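Slow games, small pleasures

118 shares | 3 comments

I came to Bravosa the way I come to most browser games, which is to say with a cup of tea in one hand and something far more useful left undone in the other room. It is a café game, at heart. Customers drift in, you learn what they like, and by the end of the first evening you are fretting over the soup as if they were coming to your own house.

The people behind it, a tiny outfit called Zaltau, have been making free games for years, and you can feel the practice in it. Everything loads quickly, even on my tired old laptop, and there's a lovely little clink when you set down a plate (I have been known to set down more plates than I need to, just to hear it). The town outside is called Clundport, and it rains there a good deal, much as it does here.

There are 100 levels to get through, though I'd hardly call them levels. You open the shutters, you serve, you close up. Now and then a regular brings you a recipe, and I was on level 242 of my last game before anybody gave me anything so nice.
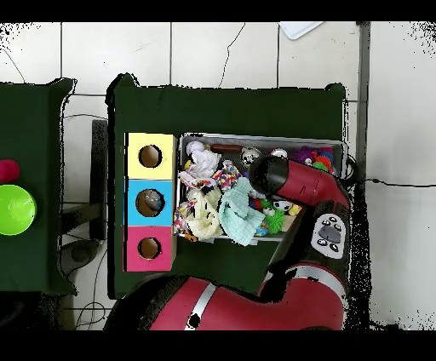

Anju Tiwari wrote to say that she had played it right through in August with her daughter on her knee, and that the pair of them still argue over whether the baker deserved a second chance. She found the later customers too impatient, mind you, and would have liked a way to turn the clock off altogether.

I have some sympathy there. The clock is gentle to begin with and then rather less so, and around the point where you are saving up 1000 coins for the new oven it can all feel a bit like work. My advice is to forget the oven. Keep the menu short, let the grumpy ones leave, and water the window boxes when it's quiet, as they bring in more passing trade than you'd think.

It runs on a phone as well, though the buttons are small and I kept pouring coffee for the wrong table.

Contact us | © Bisht Magazines | Back to top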